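생활살림 게시판 > 분리수거·재활용

제목: 페트병 뚜껑 닫아서 버리라는 거, 진짜 의미 있나요? (통 추천도 받습니다)

글쓴이: 모과나무집
조회 763 | 댓글 14

4월에 이사하면서 분리수거를 처음부터 다시 정리하고 있습니다. 전에 살던 곳은 경비실 앞에 큰 자루가 있어서 그냥 쏟아부으면 끝이었는데, 새 집은 수거함 입구가 좁고 안내문이 빽빽합니다. 안내문 내용은 이렇습니다. 투명 페트는 라벨 떼고, 헹구고, 찌그러뜨려서, 뚜껑을 닫아 따로 배출.

그런데 관리사무소에 물어보니 뚜껑은 따로 모으라고 하고, 옆 동 분은 지금까지 뚜껑 닫아서 냈다고 하고, 인터넷 글은 글마다 말이 다릅니다. 저는 솔직히 이 정도로 말이 갈리면 어느 쪽이든 결과가 별 차이 없는 거 아닌가 의심부터 듭니다. 뚜껑이랑 몸통은 재질이 다르다면서요. 다르면 떼는 게 맞는 것 같은데 왜 닫으라는 건지 납득이 안 됩니다.

두 번째 질문은 통입니다. 지금은 주방 구석에 종이봉투를 세워놓고 쓰는데 바닥이 젖어서 두 번 터졌습니다. 둥근 플라스틱 통 하나로 갈지, 칸 나뉜 분리수거함을 살지 고민 중입니다. 칸막이형은 비싼 건 정말 비싸더군요. 광고 말고 써보신 분 얘기 듣고 싶습니다.

댓글

저녁여섯시
뚜껑은 닫는 게 맞다고 알고 있습니다. 파쇄해서 물에 담그면 뚜껑 재질은 뜨고 몸통은 가라앉아서 갈라진다고 해요. 오히려 뚜껑만 따로 내면 작아서 선별할 때 빠진다고 들었고요.

ㄴ 모과나무집
원리는 알겠는데 그건 선별장에 그 설비가 있을 때 얘기잖아요. 우리 동네 걸 받아가는 곳이 그렇게 하는지는 어떻게 압니까?

ㄴ 저녁여섯시
그건 저도 모릅니다. 구청에 전화해 보시는 게 제일 빠를 듯.

ㄴ 돌김한톳
구청에 전화해 봤는데 "안내문대로 해주세요"가 끝이었습니다. 참고하세요.

Leire Zabala
저는 외국에서 와서 한국 산 지 7년 됐습니다. 처음에는 규칙이 많아서 놀랐는데 지금은 뚜껑 닫는 쪽으로 합니다. 이유는 간단합니다. 찌그러뜨리고 뚜껑을 닫으면 다시 안 부풀어요. 통에 훨씬 많이 들어갑니다. 재활용이 되는지는 저도 확신이 없지만 부피는 확실합니다.

ㄴ 모과나무집
이게 지금까지 들은 설명 중에 제일 믿음이 갑니다. 제 눈으로 확인할 수 있으니까요.

빨래는내일
저는 반대 의견입니다. 라벨, 헹굼, 압착 다 좋은데 집집마다 지키는 정도가 다르면 결국 한 자루에 섞입니다. 우리 단지 투명 페트 자루에 커피컵, 비닐, 막걸리병까지 다 들어가 있는 걸 매주 봅니다. 저 혼자 뚜껑을 닫든 떼든 무슨 차이가 있나 싶어요.

ㄴ 저녁여섯시
그럼 아무도 안 지키자는 얘기인가요?

ㄴ 빨래는내일
안 지키자는 게 아니라 뚜껑 가지고 한 시간씩 검색할 일은 아니라는 겁니다. 라벨 떼고 헹구는 것만 제대로 해도 충분하다고 봅니다. 헹구지도 않고 뚜껑만 꼭 닫아서 내는 사람이 제일 문제예요. 여름에 열면 냄새가 어떤지 아십니까.

ㄴ 저녁여섯시
그 말은 인정합니다.

Aitana Prieto
통 얘기가 없어서 씁니다. 칸막이형 두 개 써봤어요. Kerkberg 3단짜리하고 Grudell 페달식.

Kerkberg는 칸이 너무 좁아서 2리터 병이 찌그러뜨려도 걸립니다. 상품 설명에는 대용량이라고 되어 있는데 대체 뭘 넣고 대용량이라는 건지. Grudell은 페달이 석 달 만에 헐거워져서 뚜껑을 손으로 엽니다. 그럴 거면 페달이 왜 있나요. 둘 다 안쪽 모서리에 끈적한 게 끼어서 닦기 힘듭니다.

지금은 그냥 둥근 통 씁니다. 모서리가 없으니 샤워기로 한 번 돌리면 끝입니다. 단점은 섞인다는 거.

ㄴ 모과나무집
섞이는 게 어느 정도인가요? 저는 그게 걱정돼서 칸막이형을 본 거라서요.

ㄴ Aitana Prieto
사람 나름인데, 둥근 통 하나로 가면 대충 이런 모양이 됩니다.

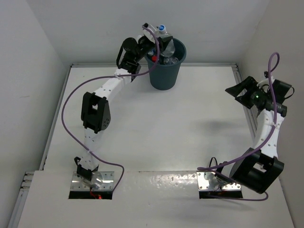 둥근 통 하나로 버티는 방법 (위 댓글에 이어서)

사진 통은 짙은 청록색에 테두리가 두툼한 종류예요. 보시면 파란 뚜껑 끼운 투명 병이 살짝 기울어진 채로 서서 목이 테두리 위로 올라와 있죠. 저렇게 한 병만 세워 넣어도 그만큼 자리를 잡아먹습니다. 앞쪽 구겨진 투명 플라스틱 같은 건 눌러서 넣으면 자리를 별로 안 차지하고요. 제가 하는 건 이 정도입니다.

1. 병은 싱크대에서 바로 헹구고 라벨까지 떼고 나서 통에 넣는다. "나중에 떼야지" 하면 안 뗍니다.
2. 세워 넣지 않는다. 밟거나 비틀어서 누르고 뚜껑을 닫는다.
3. 자잘한 조각은 작은 그릇에 따로 모은다. 큰 통에 넣으면 바닥으로 빠져서 뒤집어야 나옵니다.
4. 비닐은 이 통에 안 넣는다. 문고리에 봉투 하나 걸어두면 됩니다.
5. 수거일 전날 비우고 물로 헹군 다음 엎어놓는다.

칸막이 값의 몇 분의 일로 되는데 굳이 싶네요. 물론 가족이 많으면 다를 수 있습니다.

돌김한톳
3번 동의 못 합니다. 작은 그릇을 따로 두면 그 그릇을 또 누가 비웁니까. 저희 집은 그 그릇이 찬장 위에서 두 달을 살았어요.

ㄴ Aitana Prieto
비우는 사람이 없으면 칸막이형을 사도 똑같아요. 칸이 셋이면 안 비우는 칸도 셋입니다.

빨래는내일
사진 속 통, 테두리가 두꺼운 게 저는 좀 걸리네요. 봉투 씌우면 테두리 때문에 흘러내리지 않나요? 저희 집 통이 딱 그런 모양인데 봉투를 걸면 병 두어 개에 쑥 빠집니다.

ㄴ Aitana Prieto
저는 봉투 안 씌우고 맨통으로 씁니다. 헹궈서 넣으면 굳이 안 씌워도 돼요.

ㄴ 빨래는내일
맨통이면 들고 나가서 거꾸로 쏟는다는 건데, 수거함 입구가 좁다고 글쓴분이 쓰셨잖아요. 거기다 통째로 못 쏟습니다. 하나씩 손으로 넣어야 해요. 겨울에 해보시면 압니다.

ㄴ 모과나무집
아, 이건 생각을 못 했네요. 입구가 진짜 좁습니다. 병 하나 들어가면 딱 맞는 크기라.

ㄴ Leire Zabala
저희도 입구가 좁은데, 어차피 칸막이형을 사도 수거함 앞에서는 하나씩 넣습니다. 이건 통 문제가 아니고 수거함 문제예요.

서랍세칸
지나가다 씁니다. Fleury 접이식 가방형 써보신 분 계신가요? 안쪽이 코팅 천이고 손잡이가 있어서 그대로 들고 나갈 수 있다고 광고하던데. 후기가 233개인데 전부 별 다섯이라 오히려 못 믿겠습니다.

ㄴ 돌김한톳
써봤습니다. 들고 나가는 건 편해요. 근데 혼자 못 섭니다. 비어 있을 때 자꾸 주저앉아서 병 넣을 때마다 입구를 벌려야 합니다. 그리고 코팅 천이라는 게 한 번 젖으면 접힌 데가 잘 안 말라요. 별 다섯은 받은 날 쓴 후기일 겁니다.

ㄴ 서랍세칸
감사합니다. 장바구니에서 뺐습니다.

ㄴ 저녁여섯시
저는 Petano 거 비슷한 모양 쓰는데 바닥에 판이 들어 있어서 서긴 섭니다. 대신 판을 빼고 씻어야 해서 번거롭고요. 완벽한 건 없는 것 같아요.

두부한모반
다들 통 얘기만 하시는데 애초에 병을 덜 사면 되는 거 아닙니까. 저는 물을 끓여 마시기 시작하고 나서 통이 필요 없어졌습니다. 한 주에 나오는 게 간장병 하나 될까 말까예요.

ㄴ 빨래는내일
맞는 말씀인데 탄산수 마시는 집은 어쩌라고요.

ㄴ 두부한모반
그건 드셔야죠.

ㄴ 모과나무집
저희가 탄산수 마시는 집입니다...

돌김한톳
뚜껑 모으는 얘기도 좀 하고 싶은데, 뚜껑만 모아서 어디 보내면 뭘 만들어준다는 행사 있잖아요. 저는 그것도 반신반의합니다. 100개 모아서 택배로 보냈는데, 택배 상자에 완충재에 테이프까지 쓰고 나니 이게 맞나 싶더라고요. 그 뒤로 소식도 못 받았습니다.

ㄴ Leire Zabala
가까운 데 직접 가져다주는 곳이면 괜찮다고 생각합니다. 저는 산책 가는 길에 있는 가게에 냅니다. 택배는 저도 안 합니다.

ㄴ 돌김한톳
가까우면 저도 하겠는데 저희 동네엔 없네요.

모과나무집 (글쓴이)
댓글 감사합니다. 중간 정리 겸 적습니다.

뚜껑은 눌러서 닫는 걸로 하겠습니다. 재활용 효과는 아직도 안 믿고요, 부피 때문입니다. 관리사무소에서 따로 모으라고 한 건 다시 물어봤더니 다른 직원분이 "닫아서 주셔도 돼요" 하셨습니다. 이럴 줄 알았습니다.

통은 일단 둥근 걸로 싼 거 하나 사서 두 달 써보기로 했습니다. 칸막이형은 Aitana Prieto님 말씀 듣고 마음을 접었습니다. 봉투 흘러내리는 문제는 빨래는내일님 말씀대로일 것 같아서 우선 맨통으로 해보고, 수거함까지는 쓰던 장바구니에 옮겨 담아서 가려고요.

ㄴ 빨래는내일
옮겨 담을 거면 처음부터 장바구니에 모으면 되지 않나요?

ㄴ 모과나무집
종이봉투가 두 번 터진 집이라 바닥이 딱딱한 게 필요합니다.

ㄴ 빨래는내일
두 달 뒤에 후기 올려주세요. 저는 한 달 안에 장바구니로 돌아간다에 겁니다.

ㄴ Aitana Prieto
저는 둥근 통에 겁니다. 통 바닥에 신문지는 깔지 마세요. 물기 먹고 달라붙어서 떼는 게 일이에요.

ㄴ 모과나무집
신문지 깔려고 했는데 안 깔겠습니다.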